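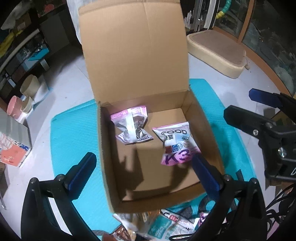 Is a plain corrugated box with an attached lid good enough for storing small packet snacks at home?
For sealed packets kept in a dry room, it is good enough, and it costs less than a plastic tub. It is a poor choice for opened food, and for any spot where the floor gets mopped.

Cendton lidded carton, plain brown: review
16/09/2020

The Cendton carton is sold flat by Tiêu, a packaging supplier with a trade counter in Burkthorpe and a smaller one in Wistthorpe. It is meant for posting goods. I bought a bundle to replace a shelf basket that let small packets slip through the weave, and have used the cartons for individually wrapped snacks and a few pouches of a larger size. The comments below cover domestic storage only. I have not posted anything in one.

Construction

The board is single-wall corrugated, uncoated and unprinted. Base, walls and lid are cut from one blank, so the lid is hinged along the top of the back wall and can't be mislaid. The lid is tall for the size of the box and has a crease running across it. With the lid open, the upper part can be bent forward along that crease to make a shallow hood. I didn't find a use for this, and the crease is the weakest part of the lid.

Colour is not consistent. The inner face of the base panel came out darker than the lid on most of the bundle. It makes no difference to strength. It does make white and pink wrappers easier to pick out at the bottom, although I doubt this was intended.

The cut edges are clean, with a little paper dust in the corners. Wipe the inside with a dry cloth before use. A damp cloth raises the fibres and leaves a rough patch.

Assembly

There is no instruction sheet. Fold all the creases once in each direction before starting, then bring up the side walls, fold the corner tabs inward and lock the front over them. The first took me several minutes and the rest were quick. If a corner tab is left outside the wall, the front will still close but bulges when loaded.

Tape is not required for light contents. I ran a strip of paper tape under the base of the box that gets moved most often. The others were left as supplied.

Load

Snack packets are bulky for their weight, so a full box is nowhere near its limit. To get a useful figure I loaded one with bags of rice on a kitchen scale and lifted it by the side walls. At 1724 g the base stayed flat. At 2038 g there was a visible sag in the centre, which recovered when the load was removed. At 3378 g one locking tab pulled out of its slot. The tab went back in and held at the lower weights, but the slot was wider afterwards.

I would treat 2038 g as the working limit for lifting. A box that stays in one place will take more, as the floor or shelf is carrying the base.

Stacking is possible with the lid shut, two high. A third layer dished the lid of the bottom box within a week.

Access

Access is the main advantage over the basket. The lid stands up by itself when the hinge crease is new, leaving both hands free, and the walls are low enough to reach in without tipping the box. Small twisted packets can be picked up individually. Flat packets tend to lie against the base and are harder to get a fingertip under, more so when there are only one or two left. Standing the flat ones on edge along a side wall fixes this while the box is reasonably full.

The hinge softens with use. After a month of daily opening, the lid on my oldest box leans back and needs something behind it. A second box of the same age, opened less often, is unchanged.

A tall lid needs clearance. On a pantry shelf the lid struck the shelf above before it was upright, and I ended up sliding the box out each time. On a floor or a benchtop there is no such problem. Measure the gap before ordering.

Sorting

I tip everything out in front of the box, then load it from the pile, larger pouches first and small packets on top. Loading in the other order buries the small ones. Anything with the date panel hidden goes in last so it can be turned over and checked. Mixed wrappers are manageable in one box if the total is modest. Past that it is better to run two boxes, sweet and savoury, and write on the front panel in pencil. Marker bleeds slightly along the flutes.

Dividers are not supplied. An offcut of the same board, cut to the internal width and pushed down between the walls, does the job and can be moved.

Moisture and surfaces

Uncoated board takes up water quickly. I set an empty box on a wet tile for ten minutes and the base had gone soft at one corner. It dried overnight with a permanent ripple. Keep it off bare floors that are washed, or put a foam mat under it. Foam also stops the box sliding when the lid is pulled open, a minor annoyance on smooth tile.

The board offers no barrier to smells or insects. Packets with intact seals are unaffected. Opened ones should be clipped and go in a tin or a glass jar. In a house with animals the lid needs a weight or a strap, as there is no catch and it can be nosed open.

Compared with a plastic tub

A clip-lid tub is better at keeping out moisture and pests, and will last for years. It is also heavier, takes up the same space empty as full, and the loose lid has to be put somewhere. The carton folds flat again in under a minute and goes in the paper recycling when worn out. I expect to replace mine every few months - sooner for the one opened daily.

Purchase notes

Tiêu sells the carton in small bundles over the counter and in lots of 1000 on order. The small bundle is dearer per box, but few households have any use for the other. The Wistthorpe counter was out of stock when I rang and expected more in October. The Burkthorpe counter had them on the shelf. Check the bundle for crushed corners before leaving, particularly the outer two blanks. One of mine had a bent locking tab and has been used for dividers.

Suitable for: sealed packets, dry rooms, short-term storage, anything that has to be folded away.
Not suitable for: opened food, tins, damp floors, shelves with little headroom.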